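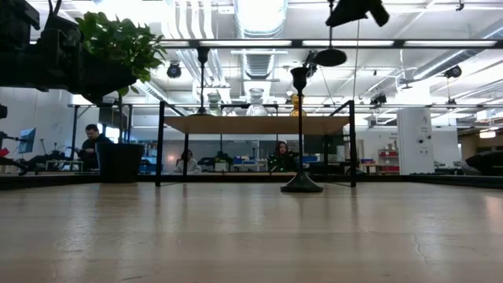 Getting Wax Off Wood, Metal and Cloth

Candle wax comes off almost anything if you leave it alone long enough to harden. Most of the damage people do to a table happens in the first minute, when they wipe at a warm spill and push it into the grain or across a wider patch of finish. Put the napkin down and go finish dinner.

Wood tabletops

Once the wax is hard, lay a bag of ice cubes on it for a few minutes. Wrap the bag in a dish towel so the water that forms on the outside stays off the wood. Cold wax turns brittle and lets go in chips. Lift them with the edge of an old plastic card held almost flat to the surface. A butter knife will do the same job and leave a scratch you will be looking at for years.

There will usually be a cloudy film left where the wax sat. Warm it with a hair dryer on the lowest setting, kept moving, and wipe with a soft cotton cloth. Turn the cloth often. A dirty cloth only moves the wax to a new place. Finish with a cloth wrung out in warm water and a drop of dish soap, then dry the spot right away.

On a waxed or oiled table you will take some of the finish off along with the candle wax. Rub a little of the same product back in and let it sit overnight before you put anything on it. On a glossy varnish or polyurethane top, soap and water should be enough.

Colored candles are a separate problem. Red and dark green can leave dye behind in bare or worn wood, and no amount of warming will bring it all out. Try a small amount of mineral spirits on a rag, on a hidden spot first, with the window open and no candle burning. Lay the rag out flat outdoors to dry before you throw it away.

Metal candlesticks

Do not dig in the cup with a screwdriver. For a solid metal stick, run hot tap water over the top until the stub loosens, then pull it out and wipe the cup with a paper towel while the metal is still warm. Do this over a bowl. Wax that goes down the drain hardens in the trap, and you will meet it again.

Painted or black-coated metal needs more care. Very hot water can soften cheap paint, and the freezer is safer. Leave the candlestick in for 40 minutes and the wax will usually pop out with a push from a wooden skewer. Skip the freezer if the base is weighted with plaster or has a glued felt pad. For those, a hair dryer aimed at the cup works well enough.

Dry metal completely before it goes back on the table. Water caught under the base can leave a rust ring on the wood, and that is harder to fix than wax.

Brass and silver plate can be polished afterward. Lacquered brass should not be. If the metal looks shiny but a cloth with polish on it stays clean after rubbing, it is probably lacquered, and soap and water is all it needs.

Tablecloths and napkins

Chip off what you can, then put a brown paper bag or plain paper towels above and below the stain. Press with a warm iron, no steam, for a few seconds at a time. Move to a clean piece of paper each time grease shows through. Use bags without printing — the ink transfers. When the paper comes away clean, treat what is left with liquid laundry soap, let it stand 25 minutes, and wash in the hottest water the label allows. Check the stain before you use the dryer. Heat will set any that remains.

Glass holders

Pour in hot (not boiling) water and let the glass stand until it cools. Paraffin floats up and comes off as a disk. Very cold glass can crack when hot water hits it, so let it come to room temperature first.

Fewer spills next time

Trim the wick to a quarter inch every time you light the candle. Keep candles away from vents, fans and open windows. A draft melts one side faster than the other, and that side runs over.

Tapers that lean will drip no matter what you do. If the candle is loose in the cup, wrap a narrow strip of beeswax around the bottom and press it in firmly. If it is too thick, dip the end in hot water and shape it with your fingers. Shaving it with a knife makes a mess and seldom leaves it straight.

Tall, slender holders tip easily. Set them on a flat spot, well back from the edge, and never light a candle beneath a shelf or anything hanging. Leave at least 12 inches between two burning tapers so they don't soften each other.

Cheap tapers can be stored in the refrigerator for a few hours before use, wrapped so the wicks stay dry. They burn a little slower at the start. Keep the rest lying flat in a drawer away from the stove, or by July they will be bent.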